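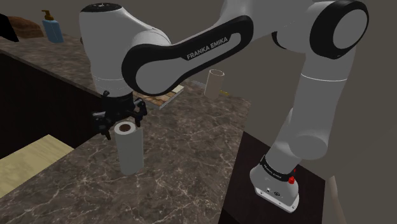 Search this site Enter keywords Go

Gripper fault halts kitchen robot trials at Plolberg

2 min read

Lullatis has stopped its kitchen robot trials in Plolberg after an arm failed to let go of objects when it was told to.

The fault showed up in April during a run of 200 pick-and-place tasks with ordinary household items. In 10 of them the software reported the gripper as open while the fingers were still closed. In one case the arm moved away still holding a mug and knocked it against a cabinet. The mug broke. There were no injuries.

Lullatis traced the problem to a control update supplied by Firnix. The same update had passed 228 checks in simulation, but none of them covered a delay in the signal that reports finger position.

Firnix said it has withdrawn the update and is working on a replacement. The arm will have to complete 100 tasks in a row without a false reading before work starts again.

A second test kitchen, in Intarasuk, uses an older version of the software and is still running. Staff there have been told to keep clear of the counter while the arm is powered.

Contact us | Copyright Plolberg news desk | Back to top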